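### 3.2 Workcell construction

The cell was built in the Flendon shared workshop over 10 evenings, using the tools already on site. Both arms bolt to a single aluminum rail at the front edge. An earlier version had each arm clamped to its own bench, and the distance between the bases changed whenever a bench was bumped. With a shared rail the two arms still flex a little, but they flex together, and we stopped recalibrating after each session.

The walls are flat panels held by aluminum posts at the two back corners. We papered them on the inside with a floral print and chose a gray marble pattern for the floor. Panels can be taken down and repapered in an evening. The build notes by Visitación Alcaraz list the paste and the drying times we used.
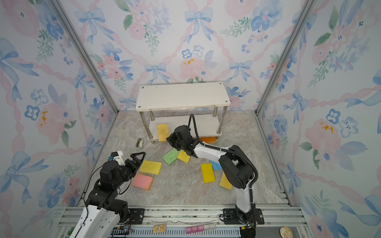
**Figure 2.** Workcell during the sponge task, with the two-tier shelf toward the back and sponges on the floor and the lower shelf board.

Can a cell of this kind be built without a machine shop? Every part of ours was cut with a hand saw or a drill press, and the only pieces we ordered ready-made were the arms, the rail and the corner posts.

The shelf is white, on chrome metal legs, and stays in the cell for all sponge trials. It makes the task harder in two ways. The top board limits how steeply a gripper can come in toward the lower board, and a sponge under the shelf has to be reached from the side or the front. We kept it for that reason, as the earlier Cuervo layout had an open floor and told us little about reaching around furniture.

Sponges were chosen as the first objects because they are cheap and forgiving. A parallel gripper that closes too far will squeeze a sponge without damage to either, and a dropped one does not need to be replaced. They also come to rest in different ways – flat, tilted or on a long edge – and each calls for a different approach.

We recorded 300 trials in this layout. Of these, 124 began with at least one sponge under the shelf, and we report them separately in Section 4. Between trials the operator moved the sponges by hand, following no fixed pattern. Cable routing was the main cause of lost time. On 2 occasions a loop caught on a base plate screw and the trial was stopped – both are left out of the totals.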